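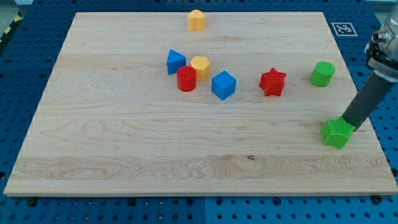

I moved our staging cluster off shared namespaces in November, and I'm still finding things I should have written down at the time. When I started, the plan was one cluster with a namespace per team and quotas to keep people apart. I pictured it like a pegboard table, with rows of evenly spaced holes and room to fix a thing down wherever you want it. Then one team lays a board across most of it, and everyone else gets the strips along the sides. For us that board was the nightly import job.

The import job belongs to the Rerkville side of the house. It pulls supplier records, cleans them up and writes them out for the billing team. On a normal night it starts 200 pods. On the night that got my attention it started 1,147, and most of them sat in Pending while the autoscaler asked for nodes we weren't allowed to have. The quota should have stopped it. Aldana Toledo found that the quota covered CPU and memory requests but had no limit on pod count, and the import pods had tiny requests. Each one was cheap on paper. The scheduler was busy with them until 4 a.m. and other teams' deploys just waited.

I added a pod count to every quota the next morning. It took ten minutes and I should have done it a year ago.

The second problem was events. Every failed scheduling attempt writes one, and our log shipper was collecting all of them. Vinh Lâm pulled up the retry counter for a single deployment and it read 3,437. We now drop repeated scheduling events before they leave the cluster and keep the first one in each window. If you run a shipper with default settings, check what it does with events.

After that we split staging into 2 clusters. Import work and other batch jobs run on one, and everything with a user waiting on it runs on the other. The cost went up a little, mostly the extra control plane and a second copy of the ingress controller and the metrics stack. Upgrades take longer too. I do batch first, leave it overnight, then do the other.

What I haven't sorted out is secrets. We used to copy them between namespaces with a small script Graciela Ocampo wrote, and the script assumes one API server. For now I run it twice with different contexts — easy to forget, and I have forgotten once. Moving to an external store is on my list.

I also need to rename the contexts. They are called staging and staging-new, and the new one is already the one people complain about.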